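How do you stop small bits from piling up on a craft table?
Asked by Pierina Cocco, 6th September
Viewed 2,416 times

Hi all! My table in the spare room is where everything lands – blocks, beads, game pieces, you name it. I clear it, I feel great, and by the next weekend I can't find a spot to put my coffee down. I bought a set of Mokus bins and I love them, but I never know what goes where and I end up with one giant bin of everything. Do you sort by color, by size, by who owns it? And does anyone really use the label holders?

Answer from Skosteleck (3,667 points)
I gave up on color years ago. It looks lovely for one afternoon and then a green thing shows up that's also kind of blue and you're stuck. I sort by what we do with it: building stuff, drawing stuff, board game stuff. Keep one bin right at the corner of the table, no lid, and everything goes in there at the end of the day. Then empty that one bin into the others when you feel like it (for me that's Sunday night with the TV on).
And yes, use the label holders! Plain index card, cut to fit, pencil so you can change your mind. I wrote mine in marker the first time and had to redo 10 of them.

Answer from Preltavley
just get less stuff lol. we donated a ton last October and don't miss any of it

Answer from a guest
I'm with Skosteleck on the corner bin. We have a blue one, with a clear holder on the front for the label, and a plain table with nothing fancy on it. The trick for me was doing the very last piece too – if I leave even one little red block out, it has friends by morning. My sister has a tray instead and swears by it, but hers has no sides to speak of and things roll off.
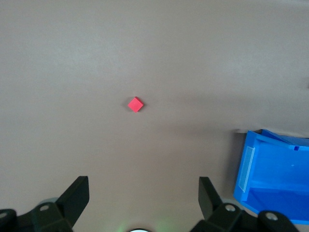
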